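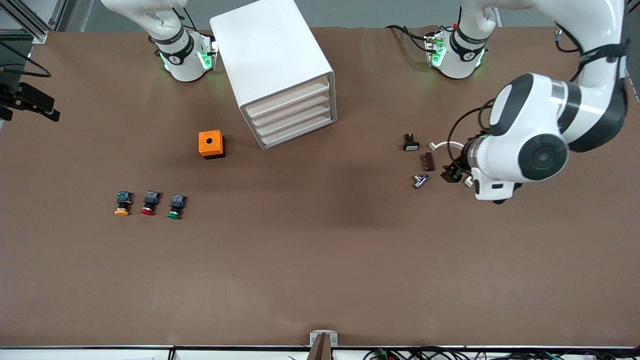
# Villca Youth Lacrosse Goal, Folding Frame

The Villca is a practice goal for school and club teams that share a field and have to clear it at the end of the day. Two people can fold it flat, and it stores upright against a wall.

It is sold by Domthorpe in white or orange. Both colors use the same powder-coated steel tube. The net is white on either one.

**What you get**

- Folding frame, 6 ft by 6 ft opening
- Net, 5 mm cord, with lacing rope
- 10 ground stakes
- 40 hook-and-loop straps
- Hex key for the hinge bolts

Item number: 618

**Setup**

Open the side rails until both hinges lock, then swing the base out and tighten the bolts by hand. Finish with the hex key. Lace the net along the crossbar first and work down each post. The first setup takes longer than the rest because of the lacing. After that the net can stay on when you fold the frame.

On turf, leave the stakes out and put sandbags on the back bar. Sandbags are not included. The Flesitz bag fits over the bar and is listed under field accessories.

**Care**

Hose off mud before folding. Check the hinge bolts every few weeks in season. Bring the net indoors by December if you play somewhere with hard winters. The frame can stay outside under a cover.

**Parts and returns**

Replacement nets and hinge sets are kept in stock. The older Cotutance net also fits this frame, but it needs 9 extra straps along the bottom bar. Unused goals can be returned in the original carton. Nets that have been laced can't be returned.

Page updated May 27, 2018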